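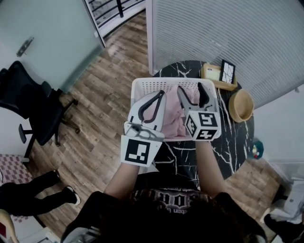

What goes in the basket?
Anything left on the table overnight that isn't the tray or the bowl.

That was the rule as my sister emailed it to me, and I read it standing up, with my bag still on my shoulder, because I didn't intend to stay long enough to need rules. She had the upstairs rooms at Zundside for the winter. I had a key, a mattress and her opinion that I lived like a man waiting for a bus.

The email came with an attachment. She had paid for a course called Caston, which was a method, and the method had colours. White plastic for things in transit. Wood for things that had arrived. Woven for things that hadn't decided. I asked how a thing decides. She said I was being difficult and that I should try it for 7 days before I opened my mouth.

So on the first morning I came down the black-railed stairs, or rather up them, having slept in the van out of stubbornness, and had a look at the round table. It was the black one with the white veins through it that she'd bought off the Nyarko place when they cleared out, and she maintained it was marble. I had carried one end of it. I kept what I thought to myself.

On it were the tray, with the little black-framed picture stood up in it, the bowl with nothing in it, and the white basket with a pink cloth in one end. Everything where the attachment said. I put my keys in the bowl, as a test.

By lunch my keys had moved to the basket.

"They were undecided," I said.

"Keys are always in transit," said my sister.

I have known her my whole life and I still can't tell when she's pulling my leg. She had dropped out of three programs of study and come back from each one with a favourite new word. The word from Caston was *settle*. You settled an object. You asked it to settle. I heard her through the frosted door one evening telling the pink cloth that it could settle whenever it liked, in the voice our mother used on the dog.

The cloth was the problem. The cloth would not arrive. She would take it out of the basket, fold it and lay it in the wooden tray, where it covered the picture. She'd take it out of the tray and try the bowl, where she said it looked like something spilled. Then back it went to the basket, all creases. I asked what it was for. She said it was for the table. I asked what it did for the table. She went and made tea.

I should explain the picture, as she did to everyone who came up. It was white, with dark cracked lines, and according to her it was a dry lake seen from a plane, or else the glaze on a plate. The man at the market had told her both. She had paid 80 dollars for it and turned down 500 from a woman who, so far as I could establish, had only asked whether it was for sale. I thought it looked like a wall that wanted attention. I said so once and the picture was turned to face my sister's side of the table for a week, and I ate my toast looking at the back of it.

On the fifth day I sat in the office chair and gave the whole business a fair hearing. I will say this for it: the table was clear enough to eat at. I will also say that the floor had begun to suffer. Something teal and red had gone down beside the table and stayed there, and the attachment had no ruling on floors. I checked all 9 pages. I wrote to the Caston address to ask and got back an offer on the second course, Skaterel, which covered floors, stairs and vehicles.

"You're not getting it," I told her.

"It's got vehicles," she said. "You sleep in one."

"I sleep in it because it has no method."

She laughed at that, which I hadn't expected, and took the pink cloth out of the basket and threw it at me. It was softer than it looked. It smelled of the cupboard at our grandmother's, the one with the tablecloths we weren't to touch, and I turned it over to find the hem. The hem was hand-done and bad, with the thread doubled back on itself wherever the sewer had lost patience.

"Is this yours or mine?" I said. We'd each made one, the same wet October, at the same kitchen table.

"I've been trying to work that out," said my sister. "Mine was neater."

"Mine was neater."

She held out her hand for it and I didn't give it back straight away. I tried to remember the stitches — I honestly could not have told you whose they were, and I don't believe she could either, whatever she'd paid. Then the kettle went. I dropped the cloth in the basket on my way past and took my keys out.

I slept in the van that night as well, but I left my bag upstairs, on the floor, where there was no ruling.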